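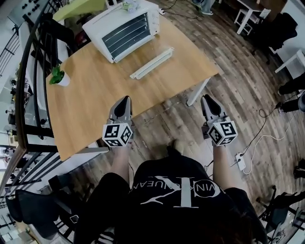 Is the Burnari kit worth keeping for a second term?
We think it is worth keeping for the kitchen tasks, provided the supplier sorts out the spare jaws. Details follow.

Progress report to the Goretti fund, February
Prepared by Margit Bakos

The review covers the two-handed Burnari kit, which we have on trial from Vass. Each operator works with a pair of hand-held grippers, and the marker cubes on them give us the position of each hand. We have trained 11 operators so far. Most were comfortable with the grip after one morning, though smaller hands tire sooner.

We planned 13 tasks and have finished all but two. Both of those involve lifting a full jug, and the jaws slip on the handle. Vass has offered a softer tip, to be tested next month.

Tracking was lost in 49 recordings, mostly when an operator crossed their arms or turned a wrist too far. These were thrown out and repeated. Setting up takes up to 13 minutes, longer than the supplier's leaflet suggests, and the printed instructions skip the step where left and right are paired.

Spending is within the agreed amount. The only extra cost was a second set of printed markers. We would like to move the unused travel money to spare jaws and ask for your agreement before the next order.

Related items
Flillurell wrist mount: first notes
Vass spares and price list
Goretti fund: how to report changes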